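Wultano Foods > Our Company > About Us

About Wultano

We started out as one small corner grocery on the east side of Brestton, with 2 registers, a bell over the door and a freezer that hummed so loudly you had to raise your voice to order lunch meat. The bell is still there, by the way (we moved it to the new front entrance when we expanded), and plenty of our longtime customers still give it a little tap on their way in.

These days Wultano runs 11 neighborhood stores between Brestton and Clivumell, and we are proud to have 138 people working with us. Quite a few came to us for a summer job in high school and then stayed on, learned the ordering, learned the bakery, and now run a store of their own. We love that, and we try hard to make it possible for anyone who wants it.

Our stores are small on purpose. You can get in for milk and be back in your car before the song on the radio is over, or you can stay and talk over what to do with a whole cabbage. We buy from 63 local growers and makers, and that includes the Gulyás family bakery, whose poppy seed rolls come in every morning at 5:30 and are usually gone by ten. If you have your heart set on a dozen for a holiday, please do call ahead!
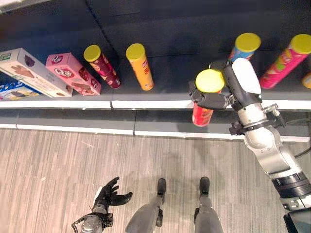

A red snack can with a yellow lid at the shelf.

Of course, we carry the everyday things too: the chips and crackers, the canned soup, the birthday candles you remember at the last minute. Each store manager picks a good part of what goes on the shelves, so the Clivumell store has far more hot sauce than the others, and our downtown Brestton store has an entire section of tea. If there is something you miss from back home or from a store that closed, ask at the register and we will do our best to track it down.

Every January we close for one day to take inventory, eat a very large lunch together and talk over the year ahead. The rest of the year you will find us open from 7 a.m. to 9 p.m., and we would be so happy to see you.

Related pages
Find a Store
Our Growers and Makers
Work With Us
Request a Product
Holiday Bakery Orders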